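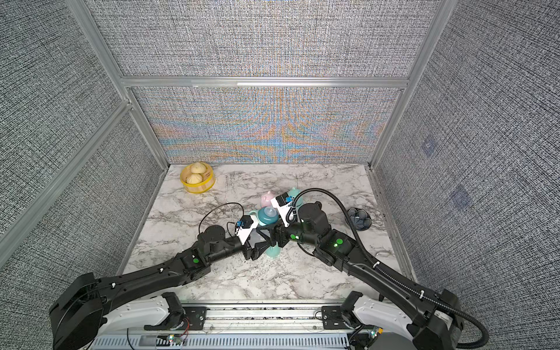
Handwriting vs. typing the journaling in a heritage album
Started by pagesandpins, Feb 7, 2023

pagesandpins
Hello everyone! I have been reading this board for ages and finally have something to ask. I'm putting together an album for my mother's side, the Cârstea family, and after a whole winter of scanning I have 323 photos in folders and a big stack of cardstock and not one finished page. What is holding me up is the journaling. My handwriting is, well, it's fine for grocery lists. My aunt thinks every word should be in my own hand (she says her favorite part of my grandmother's albums is the wobbly captions), and my daughter thinks I should type it all so that her kids will be able to read it someday. They both have a point, which is no help to me at all. What do you do?

mossy_margins
Welcome! I'm with your aunt, one hundred percent. I typed everything in my first two albums and when I look at them now they could have been made by anybody. My mother's recipe cards are the opposite, I can tell from the slant of the letters whether she was in a hurry. You don't get that from a font, even a pretty one. Practice on scrap, pencil it lightly first, and go.

TwineDrawer
I'm going to disagree with Mossy a little, with love. I inherited an album from my husband's side, written by a man named Grigore Coman who married into the family and took it on himself to label everybody. It's gorgeous. It is also very nearly impossible to read! We spent six evenings with a magnifying glass over one page about a picnic in Plornau and we still don't agree whether the dog was named Skernus or that's the name of the lake. So I type the facts (names, places, years) and handwrite whatever I feel like saying about them.

mossy_margins
Okay, but would you have spent six evenings on that page if it had been typed? It sounds like you had a lovely time.

TwineDrawer
We did have a lovely time, and we still don't know about the dog :)

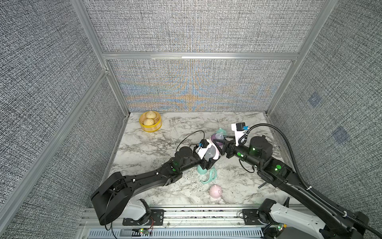 lateafternoonlayouts
For what it's worth, I handwrite everything and then I make a typed copy that lives in a pocket at the back of the album, so both camps are happy. I number the pages in pencil on the bottom corner and the typed sheet just follows the numbers. It took me a whole September to catch up on the old ones but now I do it as I go and it's maybe ten minutes a page. I also photograph each finished page before it goes in its sleeve, and that's where I'd say to be careful about what's underneath, because my handwriting is thin and pale and it gets lost easily against a busy background. A top like the white marble pattern with the gray veining in the picture is pretty, but I'd lay a plain sheet of dark cardstock over it first so your eye goes to the writing.

pagesandpins
Oh, the pocket at the back! I like that very much. Do you glue the pocket down or is it one of the ready-made ones?

lateafternoonlayouts
Ready-made, from Drandasell. They come a little too stiff but they soften up. I used to make my own out of old envelopes and the corners always gave out on me.

inkandbiscuits
Can I put in a word for the pen? People worry about their handwriting when half the trouble is a pen that skips. Try a few on the very same cardstock you'll be using, leave them overnight, and rub with a finger in the morning. I have an album with about 400 captions in it and the first stretch is all smudged because I was impatient (and left-handed, which I blame for everything).

TwineDrawer
Left-handed here too! I start from the right-hand side of the spread and work backward. My sister thinks it's madness.

mossy_margins
I still say typed sheets are for filing cabinets, but I'll allow the pocket.

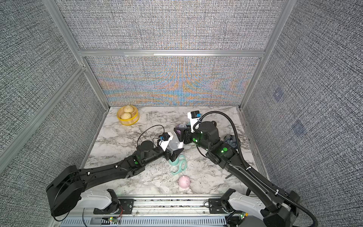
Gray woven panels around a marble-patterned top.

pagesandpins
Thank you all so much, I feel a good deal braver. I tried a page last night - my great-grandparents on their front steps - and wrote it by hand, with the names typed on a narrow strip along the bottom. My aunt has seen it and says the strip is too neat. My daughter says the rest is too messy. I'm rather pleased with it myself!

inkandbiscuits
Keep the strip. And date the page somewhere, even just on the back, with the year you wrote it. I forgot on page 103 and everything after it, and now I can't work out which winter that was.

pagesandpins
Going to do that right now before I forget. Does pencil hold up on the back, or should I use the pen?

inkandbiscuits
Pencil is what I use. Soft one, light hand, and let it be.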